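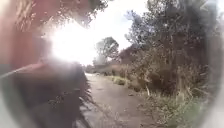 Virnside Library, Stacks and Lending Team

Monthly Shelf and Reading Room Check, December
Checked by: Knut Seidel

1. Fire exits clear: Yes.
2. Shelf uprights fixed to wall: Yes, except bay 5 in Fiction. Top bracket is loose. No books on the upper two shelves until it is tightened.
3. Kick stools: One has a worn rubber foot. Taken out of use.

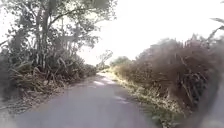
Replacement foot ordered from Kasten. Large print moved down to waist height at the same time.

4. Book carts: Brakes hold on all but the Pestance cart. Do not load it above the second tier.
5. Lighting: Tube out over Biography.
6. Returns bin: Lid hinge stiff, oiled. Empty it by 9:30 a.m. 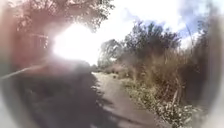 Ludger Tiedemann: The bracket in bay 5 was loose in the last check too. Can we get longer screws this time? I would also leave the winter reads display off that bay.

Agreed, display goes by the desk.

7. Drorngate room: Carpet edge lifting at the door. Taped for now.
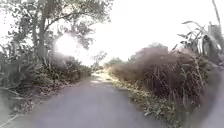 Paved lane with a large tree on the left.

8. First aid box: Full. Eye wash to be replaced.
Next check: before the January book sale.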